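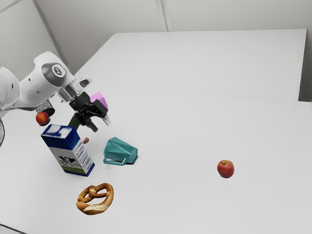 Sim scores way off from the paper, randomized clutter

Lamisi Wumbei
Trying to reproduce the Prumo grasp ranking result in sim. Mug, milk carton, apple, pretzel etc on a white table. Paper's method picks the target from one view, then grasps. I ran 802 episodes and the mug is terrible whenever it's on its side. Apple fine. Same weights, same gripper. Is it my physics or the method??

Archana Uniyal
Check the collision mesh first. If the mug got imported as one convex hull the handle opening is filled in, so any grasp through it fails. Decompose it, 12 hulls was enough for me. Also look at apendix B, they spawn every mug upright. So your number isn't comparable to theirs anyway, report the two poses seperately.

Annick Carré
had same thing, friction too low. set it higher

Lamisi Wumbei
Was the hull. Rerunning with both poses split, will post tonight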